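Filed under: Laundry & Linens, Tips

I drove out to the Sernus open day last month mostly because Kendra McKinnon had a spare ticket, and I came home with better folding habits. They had robot arms doing laundry (two of them, in a little booth!) and I stood there so long that Kendra went off for coffee without me.

Colton MacDonald was running the demo and he was very patient with my questions. I asked what the hard part was, expecting him to say the folding. Nope! He told me it's finding the corners. Once a cloth is flat with the corners where you can get at them, he said, the rest is easy.

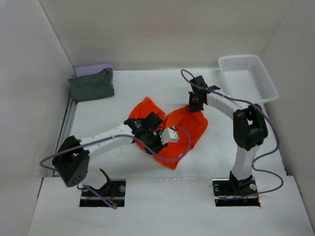
So I've changed how I do my kitchen towels. I used to fold them in the air against my chest, and they came out crooked every time. Now I clear the table and do this:

- Drop the towel down and pull two opposite corners until it lies flat.
- Smooth from the middle out with the side of your hand.
- Fold in half, line up the edges, then fold again.
- Stack finished ones in a far corner, out of your way.

I did 11 towels last night and the pile fit in the drawer with room for the oven mitts. Fitted sheets are still a disaster in my house, and Colton said he'd rather not talk about those either.

We use cookies to remember your preferences. Accept | Manage settings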